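Notes from the Laundry Shelf

January is sock month at my place. The holidays are over, the decorations are down, and every basket in the apartment seems to have a layer of single socks at the bottom. I spent a whole evening on mine with the radio on and a pot of tea, and I came out of it with 14 pairs, five singles and one big decision, which is that I'm done owning plain black ones. (They never match! One has always faded more than the other.)

So this month I want to put in a word for loud socks. Red ones, blotchy ones, the kind your aunt gives you. You can find the partner of a loud sock from across the room, and if there's a hole in it you'll hear about it from your kids before you get out the door.
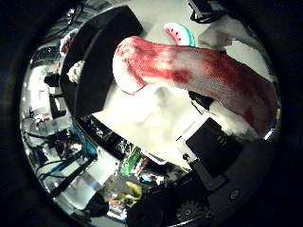 Deep red blotches fading to pink at the rounded end, with a little toy watermelon slice keeping it company.

I do love how a knit takes color like that, heavy in one place and nearly white in the next. If you have something similar and you're not sure whether the red is going to stay put, press a damp white cloth on it for a minute before it goes anywhere near your towels. Any pink on the cloth and it gets washed by itself, in cold water, inside out. I learned this with a bath mat that used to be white. Nabila Helmy tells me she washes her new reds alone three times no matter what, and her towels look a lot better than mine, so maybe listen to her.

Small toys are the other thing I keep finding in with the clean stuff. Plastic fruit, game pieces, half a crayon once, and that was a bad afternoon. I keep a bowl on top of the dryer now and everything from the pockets goes in there, tissues too if I catch them in time. When I don't, I let the clothes dry all the way and shake them outside on the steps. Picking at wet tissue just spreads it around.

Kam-wah Shek is still collecting odd socks for the puppet afternoon, and she'd especially like bright ones with a good closed toe, no holes. Wash them first, please! Drop them in the bag by the front desk any morning before 11. I'm bringing my five singles, black ones included.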